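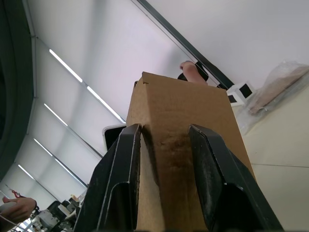
## 4. Handing a box to the gripper

I wrote this part after watching way too many people feed boxes to the Clesisari arm like they were feeding a goat. Please read it before your first handover, even if you've run the older Larnari cell for years!

1. Put the arm in **Assist** mode and wait for the steady tone. If it's beeping, it's still homing, so hang back.
2. Check that the force limit reads 80 N. Elli Hyvönen set that number for our carton handovers, and I don't change it without asking her (neither should you).
3. Hold the box by the top edge, well away from where the jaws close. Fingers curled over the top are fine. Fingers down the sides are not.
4. Say "closing" out loud, then press **Grip**. Your partner keeps one hand near the stop button the whole time.
5. Keep hold until the panel shows **HELD**, then let go and step back behind the floor line, 900 mm from the base.

> **Caution:** Never reach between the jaws to straighten a box. Press **Stop**, open the jaws from the panel, and start again from step 1.

**Note:** Cardboard creases where the jaws squeeze it. I'll live with a dent, but a torn wall or a popped seam means the box comes out of the run. Write it on the Gonel sheet with the fault code (it's usually 104, grip slip).

Long sleeves are okay if the cuffs are snug. Loose gloves, lanyards and dangly bracelets stay in your locker, mine included.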